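I don't trust the ten-minute pasta people

Every few months somebody sends me a recipe that claims to put dinner on the table in 10 minutes. The latest came from Janaína Evangelista, who sits across from me on Wednesday and means well. It had 3,000 glowing comments under it. I read maybe 35 of them, and most were from people who hadn't cooked it yet but "can't wait to try."

So I tried it. The clock starts, I learned, once the water is already boiling, the garlic is already chopped and the cheese is already grated. On my stove the water alone took longer than the whole recipe.
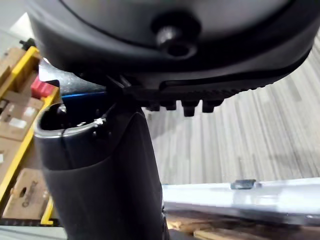

The other trick is the "pantry staples" line. My pantry does not contain preserved lemon. It contains rice, a can of chickpeas and some oats I should probably throw out. By the time I'd walked to the store and back, dinner was closer to bedtime.

Dirk Kuhlmann tells me I'm missing the point. He says the number is there to get you off the couch, and once you're up you'll finish whatever you started. Maybe. But if a bus company printed its timetable that way we'd all be furious, and I don't see why a food site gets a pass - least of all one that makes me scroll past a childhood memory and three ads for pans before I find out how much salt to use.

What I'd like is a plain number. Start with cold water and a whole onion, stop when the plate hits the table. If that comes to 35 minutes, print 35. I've cooked worse things for longer. 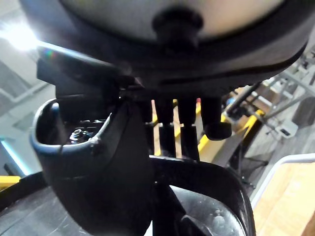

Dark round housing, pale face, curved black finger.

The pasta itself was fine, by the way. A bit salty, and the sauce went stiff before I sat down. The recipe said it served four. It served me and a small lunch, and I had used all 200 grams it asked for, which should have been a warning.

I may do the "one-pot" people next. I washed a pot, a colander, a grater and two bowls after this one, and I have questions about how they count.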